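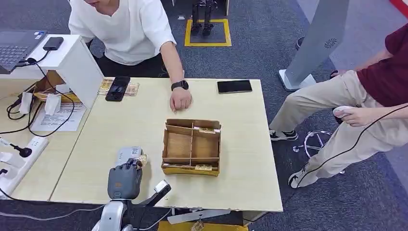
Who has to tell the state who owns their company?

Pretty much any small firm registered here, mine included! If you hold a quarter of the shares or more, your name goes on the form.

Can strangers see my home address?

No - only your name and the month you were born.

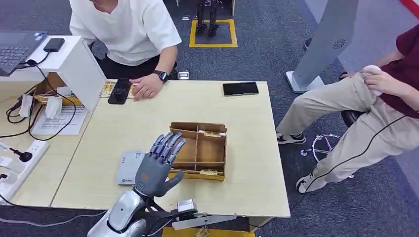 Oriana Echeverría
Company filings adviser, Disthorpe

What if I file late?

You get 57 days, then it's a $113 fine. I've paid it once myself (August, vacation, my own fault).

Do trusts count?

Yes, and you list the trustees too. Use Form 2 for that.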